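Workshop notebook, January — the indigo vat, continued

Vat two is sulking again.
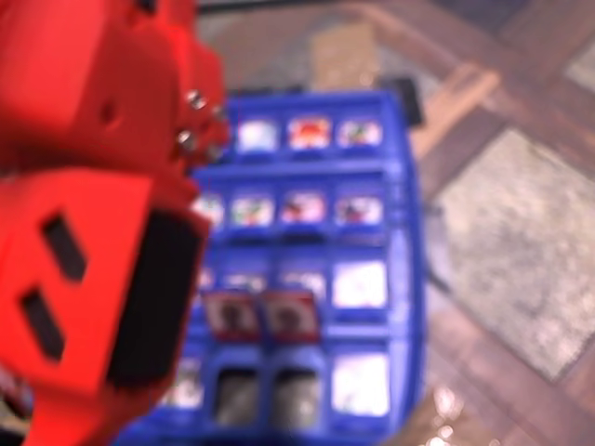 I came in at half past seven and lifted the lid and got the smell first, which was wrong. A happy fructose vat smells a bit like a barnyard that has been to church. This one smelled of wet cardboard. The flower had gone down to a few blue specks against the side and the liquor was a flat teal when it ought to be the colour of weak beer. No coppery skin at all.

For anyone picking this up cold: vat two is the small one by the sink, natural indigo, lime and fructose, started before the holidays. Vat one is the big one and is behaving, so naturally no one has any work planned for it.

Readings at 7:40. Paper strip says pH somewhere between nine and ten, depending on which of us you ask and how badly we want it to be ten. The meter says 9.4 but the meter was last calibrated by me, and I remember the occasion. Temperature 31. I'd like it closer to 45 for reducing. The heating mat was plugged in and switched off at the wall. I have written ON above the switch in paint marker and I don't want to hear about it.

So, two suspects. It went cold, and the lime has been eaten up by all the linen Yung-ching put through it before lunch yesterday. She says it was four pieces. The drying line says otherwise, but she also got the best blue any of us have had this month, so I'm going to let her have the four.

What I did:

8:00. Mat on. Wrapped the barrel in the old picnic blanket.

8:45. 38 degrees. Slaked a heaped teaspoon of lime in a jam jar of warm water, let it settle, poured in slowly with the long spoon, stirring one way only. Po-yen stirs both ways and claims it makes no difference. His vats are fine. I continue to stir one way.

9:30. 44 degrees. Meter 10.6, strip agrees for once. Still teal.

9:40. Two tablespoons of fructose in hot water. Lid on. Went off to do something else so I wouldn't keep opening it.

10:50. Opened it. Green, going yellow in the middle, with a bit of a skin. Purple-ish bubbles when I drew the spoon through. Left it alone, with difficulty.

Meanwhile, scouring. The new cotton from Ragnarsson arrived with "ready to dye" printed on the wrapper, a phrase I have stopped believing from anyone. Boiled a test strip with soda ash and a squirt of soap and the water came out the colour of tea. Second boil came out the colour of tea that someone forgot. Third boil clear. Ready to dye after three boils, then. Gifty wants it noted that the Jirkex cotton only ever needed one, and that she said so when we changed suppliers, and that she has the email. Noted.

Skein weights, because I said I'd start writing them down: the wool for the madder pot is 155 grams dry. Alum at twelve per cent is 18.6, call it 18.5 because the scale only does halves. Cream of tartar at six per cent, 9.5 for the same reason. Into the mordant pot with enough water to move about. Up to 80 over an hour and held there, then left to cool in the pot overnight. Please do not fish it out "to have a look". You know who you are and so does the wool, which felted.

Noon. Back to the vat. First dip, a scrap of scoured Ragnarsson cotton, one minute. Came out a bright parrot green and turned blue on the line in the time it took to find a peg. Rubbed it with a white rag once it had aired. Some crocking, less than I'd feared. Second scrap, three dips of a minute each with ten minutes' airing between. Decent mid blue, a little greyer than Yung-ching's. I suspect the grey is from sediment, as I hadn't let it settle properly and the scrap went lower than it should have. The net's supposed to stop that. The net is currently being used by someone to store onions.

Third scrap was linen, same three dips, much better colour. Linen forgives. Label on each, stapled in the corner, in pencil. The last lot were done in felt pen and we now have a lovely set of unlabelled blues with purple smudges.

2:15. Yao-tsung came by with the madder sums. The Stostotico root costs more than the powder we've been using, but the order on the whiteboard would bring it to 70 a kilo, dollars, before postage. He reckons the root goes further because you can get a second and third bath from it. I reckon the third bath gives you a shade best called bandage. He likes bandage. We agreed to order one kilo and settle it with wool.

Also from him: don't let the madder pot go over 70 degrees, it browns. This is the second 70 in the paragraph above or below, depending how you read, and I've already seen one person confuse dollars with degrees on the whiteboard, so I've circled one of them in red.

3:00. Hard water. Wai-kit had the theory that our tap water is why the madder comes out well and the cochineal comes out like a bruise. He brought in a tub of rainwater from his place and we ran two small cochineal pots side by side, same wool, same mordant. Tap: plum. Rain: a proper pink with some crimson in it. It galls me to write that he's right, but there are the skeins. He's bringing another tub. I've asked him to strain the next one, as there was a beetle in it, and it wasn't the kind we pay for.

3:50. Final look at vat two. Yellow-green liquor, coppery skin, a good foamy flower the size of a saucer. 46 degrees, meter 10.3. Smells of barnyard. Stirred it, lid on, blanket on, mat ON.

To do:

Calibrate the meter with buffer that hasn't expired. There is a sachet in the Vikatus box, second shelf.

Return the net. Rehome the onions.

Yung-ching to write down what goes through the vat, all of it.

Wash the blue off the kettle handle.

Lime is getting low. Whoever orders it, hydrated lime, in the food grade tub, and not the bag from the garden centre. That's a different thing, and we found out how different in spring.

Wool stays in the pot until morning.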